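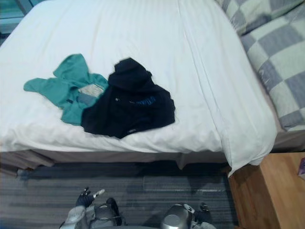
A green hooded top lying on a bed with a white sheet.

Where Do Your Clothes Get Their Color?

Look at the clothes you have on. Someone chose each color, and someone put it there. The stuff that gives cloth its color is called dye.

Dye is different from paint. Paint sits on top of things. Dye goes into the tiny threads, called fibers, and holds on to them. That is why a dyed shirt still bends and feels soft.

Colors from nature

For thousands of years, people made dye from plants and animals. Red came from the root of a plant called madder. Yellow came from a plant called weld. Blue came from the leaves of indigo and woad.

Green was harder. Most plants are green, but their green does not stay in cloth very well. Dyers often dyed the cloth yellow first and then dipped it in blue.

Colors from a lab

In 1856 a student in London was trying to make a medicine. He ended up with a purple goo that colored silk. People called the color mauve. Soon chemists were making many new dyes, and bright clothes became cheaper to buy.
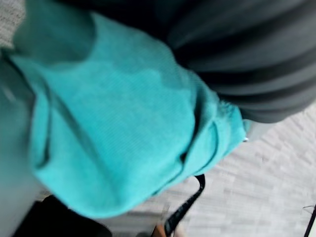
Folds look darker than the parts that catch the light, even on cloth of one color.

Why do colors fade?

Sunlight breaks up dye little by little. Washing can carry some away too. If a new red sock goes in with white shirts, loose dye may move through the water and turn the shirts pink.

Try it with an adult

Csenge Veres teaches dyeing to children in Trevham. She starts her classes with onion skins.

1. Put the dry brown skins from 4 onions in an old pot of water.
2. Ask an adult to simmer them for 22 minutes.
3. Let the pot cool and take out the skins.
4. Add a piece of wet white wool and leave it overnight.
5. Rinse the wool and hang it up to dry.

The wool should come out yellow or orange.

Words to know

Dye: something that colors cloth all the way into its fibers.
Fiber: a very thin thread.
Fade: to lose color.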